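Open day at Gumholm shows robots that sort and place small parts

2022-05-03
By Flurina Ammann
Shares: 101 | Comments: 3

HOLLENSTEIN. The automation workshop Gumholm opened its doors to the public for one day, and 441 visitors signed the guest book. It was the first open day of the company since it moved into the old dairy building on the river in January.

The visitors could walk through the main hall in small groups. At the entrance they received a short safety talk and a paper map with the stations. Most groups needed about 40 minutes for the tour, but many people went back to the station in the rear part of the hall, where two robot arms worked with small electrical parts on a yellow table.

The task at this station is simple to explain and difficult to do. One arm takes a part and brings it to the other arm, and the other arm must take it over before it can be placed. The parts are small and fiddly, and there is little space for the fingers of two grippers at the same time.

"People think that the heavy parts are the problem," said Océane Bélanger, who led the demonstration. "For us the heavy parts are easy. With a small part you have to be exact, and you must also know when to let go."

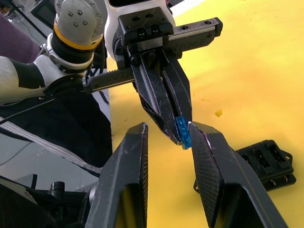
Why does the company use two arms for such a small part? Ms. Bélanger said that one arm often picks up a part in a position which is good for lifting but wrong for inserting. With the second arm, the part can be gripped again from another side, and it is not necessary to put it down on the table in between.

She told the visitors that the team did 528 practice handovers in the week before the open day. During the tour the arms ran at a reduced speed, so that the guests could follow each movement. Several children asked if they could drive the robots by themselves. This was not allowed at the big station, but a small arm with a hand control was prepared in the next room, and the line there was long until the evening.

The software for the handover has the name Grakura and was written in the house. Gumholm wants to use it first for a customer in Evberg, who assembles control boxes for farm machines. When the work with this customer will begin is not yet fixed. The company said only that the tests must be finished before, and that they take more time than was planned.

Some visitors also had critical questions. A retired electrician wanted to know what will happen with the people who do this work by hand today. Ms. Bélanger answered that the customer in Evberg has had open positions for a long time and does not find enough workers for the assembly. The robots should take over the small repeated steps, she said, and the checking of the finished boxes stays with the employees.

In the courtyard there was soup, bread and apple cake from the bakery across the street. The cake was sold out shortly after noon. The music school of Hollenstein played two times, the second time inside because of the rain.

Gumholm plans to repeat the open day next year. School classes which want to see the hall earlier can ask for a visit at the front office. The groups should not be bigger than 20 persons, and closed shoes are required.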